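Re: Muvum Lodge in June

Hi all,

Booked! We got 2 nights at the lakeside cabins, and they still have openings. 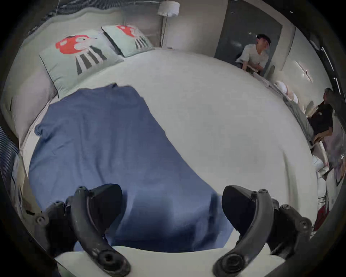
Getting there

Take the Nedamness ferry - the harbour view is gorgeous, and parking's free. 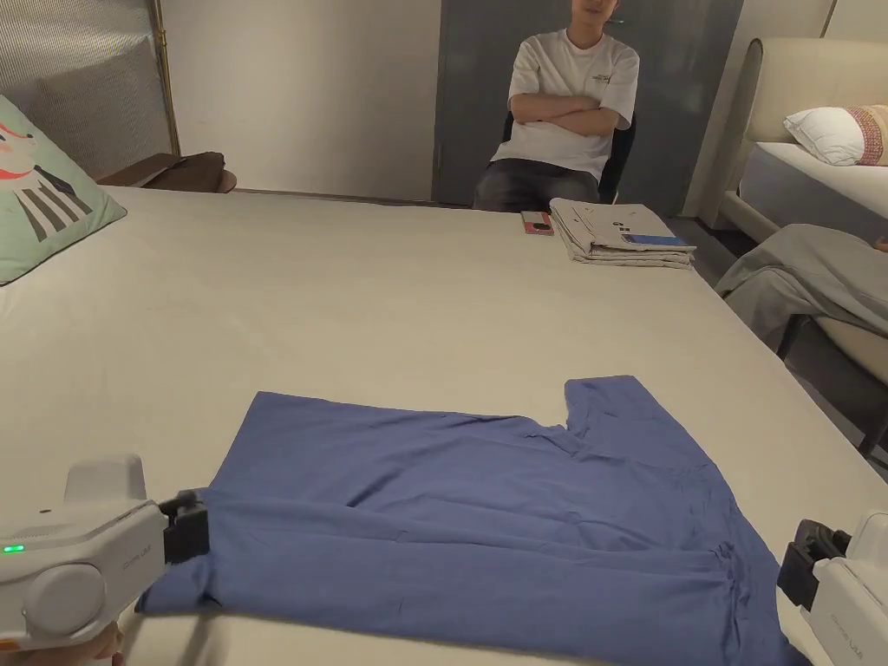 Breakfast is included too, and the sauna stays open late. I can't wait!

On 5/27/25, Gianni Caputo wrote:
> Has anyone tried Muvum? We'd be four, with kids.
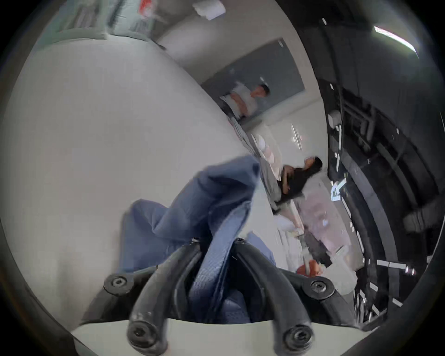
Gianni Caputo adds that the kids would love a canoe, if the lodge rents them.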